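Chapter 11
Color in Small Kitchens

A kitchen is seen from close up, so a color choice that looks mild on a sample card can take over the room.

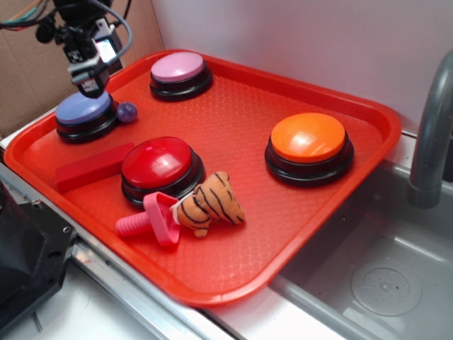
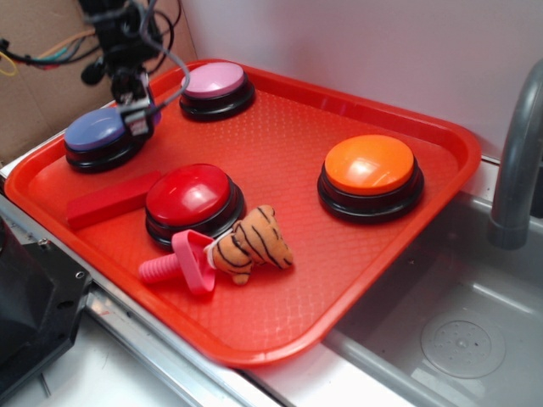 Start with the largest surfaces. Walls, cabinet fronts and counters set the base color, and most owners keep them for years. Small items can be changed in September and again in spring. A red tray on a white countertop draws the eye at once, and the same red on a full wall would be tiring. In the Indasmont apartment, designer Inès Vasseur kept 75 percent of the surfaces pale and used one strong color near the window.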